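The Baker Who Came Back to Penport

The ovens at Fovell Bread go on at two in the morning, and by the time I knocked on the side door at half past five the first racks were already out and the windows had steamed over.
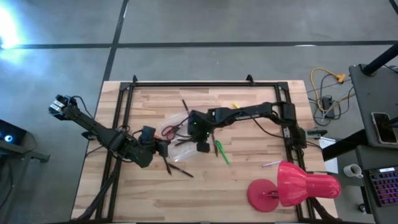
A butcher-block tabletop, with small objects scattered across it.

She waved me in with a floury elbow and pointed me to a stool by the flour bins, where I stayed, very happily, for most of the morning. She is the third generation of her family to bake in Penport, though she'll tell you quickly that she never meant to be. She left at eighteen, studied accounting, and spent years in an office in Nurnen with a nice view of the parking garage.

"I liked it fine," she said, shaping a loaf while she talked. "I had a good boss and I had my weekends. But every December I'd come home to help with the holiday orders, and every January I'd drive back and be grumpy for a month."

Then her father's knees gave out, and there was talk of selling to Toivonen, the grocery chain up the highway, which wanted the building for storage. She asked for a year's leave from her job. That was when she was 37. She is 52 now.

"I suppose I should call them about that leave," she said, and laughed so hard she had to put down the dough.

The first winter was rough. Her father had never written a recipe down, and his measurements were things like "the blue scoop, but not full." She followed him around with a kitchen scale until he threatened to go fishing and not come back. The rye took her the longest. She still thinks his was better, and he still agrees with her.

These days the rye is what people drive in for. The week before Christmas the bakery took 426 orders for it, all of them written in the same kind of spiral notebook her grandmother used -- she has tried a computer twice and gone back both times, accounting degree and all.

I asked whether she ever gets tired of the hours. She thought about it while she slid another tray onto the rack.

"I get tired, sure. I'm asleep by seven most nights, and I haven't seen the end of a movie in years. But I walk home at noon and people ask me how the bread came out. They never asked me how the spreadsheets came out."

By then there was a line at the front counter, so she handed me a warm roll wrapped in a paper napkin and went out to open the door.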